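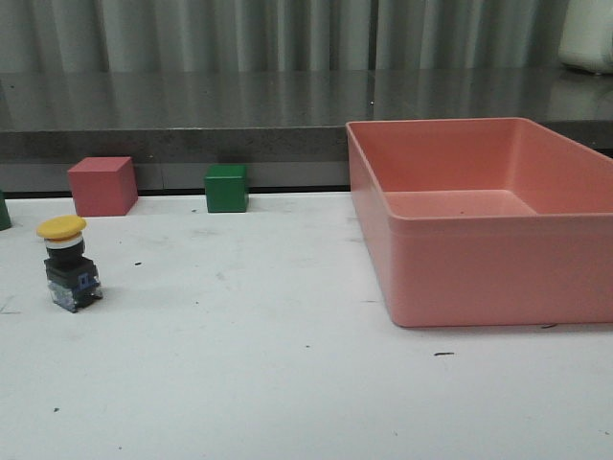
The sorting table: colored blocks, the pink bin and a push-button switch with a yellow cap.

17 December 2024

The equipment plan for the coming year is now settled, and I record it here for those who have asked how the money was divided.

The Sturncombe workshop was granted one sum for automation, and the first draft spent nearly all of it on the arm. I withdrew that draft in July. It had left nothing for bins, spare switches, mounting hardware or a second table, and these are the items that delay work when they run short.

Under the revised plan, 2,000 dollars is reserved for small parts and consumables. Tasemura quoted 331 dollars for a set of 16 bins, which I have accepted. Brurner offered a lower price on switches, with a delivery time of about 7 weeks — too long for the first order, though acceptable for spares.

The present table will be kept for another year. Its top is scuffed and specked, and a replacement was requested, but block sorting does not require a clean surface and the request has been deferred.

The arm itself remains under review. The Mao proposal includes training and the other does not, and I have asked both suppliers to price service visits separately. Their replies are due before the order is placed.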